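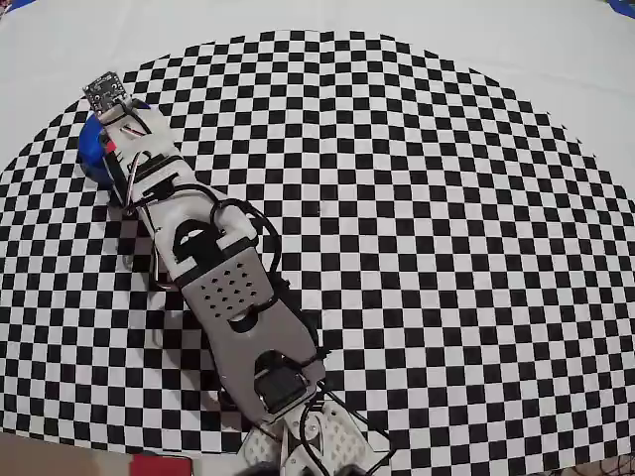 Nallow is looking for a part-time Letters Editor

Nallow is a small organisation that writes letters. We write them to and about poets, novelists, translators, critics and journalists who have been locked up, banned from travelling or otherwise discouraged from publishing. We also write to the people who did the discouraging. They answer less often than the poets do.

We have been going long enough to own a filing cabinet that doesn't shut. Our office is two rooms above a shop in Gerkport, with a kettle, a very good scanner and a radiator that can be heard in both rooms. There are three of us on the staff and a wider circle of translators who work from their own homes, and who are in general warmer than we are.

The job

The Letters Editor runs our correspondence. On a normal day that means reading what has come in, deciding what can be printed and what would get somebody into trouble, and turning a translator's careful draft into English a tired reader will finish. You would also:

Put together Paltitska, our printed quarterly of prison writing, from first submissions to arguing with the printer about paper.

Write short, accurate case notes on writers we are supporting, and keep them up to date. A case note that says a man is in prison when he went home in May is worse than no case note.

Look after the Kyei List, our register of banned and withdrawn books. It currently lives in a spreadsheet built by someone who was fond of colours and left no key.

Draft appeals to ministers, prison governors and embassies. These have to be polite. You may be as rude as you like in the first draft, and most of us find it helps.

Talk to families. They will sometimes want publicity and sometimes want the exact opposite, and they are allowed to change their minds after we have gone to press.

About you

You have edited other people's writing for money, or for a long time for nothing. You can cut a paragraph in half without its author noticing, and you can say so kindly when they do. You check dates. You check them again when they come from us.

Reading a second language would be a real advantage. Persian, Arabic, Turkish, Tigrinya and Belarusian are the ones we are shortest of, but we would be glad to hear about any others.

You don't need a degree. You don't need to have been published. If you have a novel in progress we wish you well with it, and ask only that you don't bring it up at the interview, as the last round of interviews ran very late.

You do need to be discreet. Some of what crosses the desk can't be discussed at parties, however good the party. You should also know before applying that a lot of the reading is grim. We pay for outside supervision for everyone who handles testimony, and we expect people to use it, including the ones who say they are fine.

Hours and money

The post is 16 hours a week, to be arranged between us. One day should be in Gerkport and the rest can be wherever you think best. The contract is for a year in the first instance, and we hope to extend it, though our hopes have been sent back by funders before now. Pay is on the same hourly rate as everyone else here, director included, and we will send you the figure by return if you ask. We would have printed it, but the new rate is being settled as this goes out and we have been caught like that before. Holiday and pension are in proportion. Train fares to Gerkport are paid for interviews.

How to apply

Send us a letter. It should be roughly 2000 words at the very most, and shorter will be held in your favour. Tell us what you have edited, what you would change about the way organisations like ours write, and why you want to do this when there are easier ways to be underpaid. A CV can come with it, in any layout you like.

Please don't send a writing portfolio. If you are shortlisted we will give you a short editing test, done at home and paid for.

Letters go to Adwoa Abugri, Director, who reads all of them herself and replies to all of them, including the ones addressed to Dear Sir. She is also happy to talk on the phone beforehand if you have questions about access, hours or the radiator.

Posted 2 Oct 2021. The post stays open until it is filled.

© Nallow, Gerkport | Contact us | Back to top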